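Search the talks archive Search Clear

Speaker notes — Glass between rooms: living with frosted partitions
Murnulbridge office users' evening
Last updated: 27/09/2019

Start slowly, let people find a chair. Thank Jana Wegener for the slot and for the cake (mention the cake before it's gone!).

Opening story: our first winter in the new office, when I had a desk behind clear glass and everyone walking to the kitchen waved at me. Lovely people, all of them, but I got so tired of waving back that by November I had taped up an old calendar. That calendar is really how I ended up caring about frosted glass.

Main point, and take your time over it: frosting lets the daylight through and softens whatever is behind it, so a room feels private without turning into a cupboard. You still get a hint of the furniture on the other side — enough to know there's a room there.

Then sound. People expect frosting to make a room quieter. It doesn't. Tell the Zudero story here, the salary talk and the forty people who heard it. Pause for the laugh.

Cleaning: soft cloth, warm water, wring it well. Fingerprints show up more on the etched side, so ask the fitter which way that side faces before it goes in. We didn't ask at Grendano and we've been wiping ever since.

Next two slides, same office, milky glass next to plain white wall. Let them look a moment before talking about light.

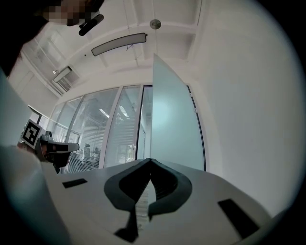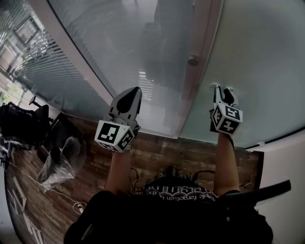
Comments (3)

Uwe Kettler: We had film put on at Montes instead of proper frosted glass and it started peeling at the corners after 2 years. Would you still choose film for a rented office?

Jana Wegener: I would, Uwe, if you might move out soon. Ours came off with a hair dryer and a lot of patience.

Guest: Please post the cake recipe too.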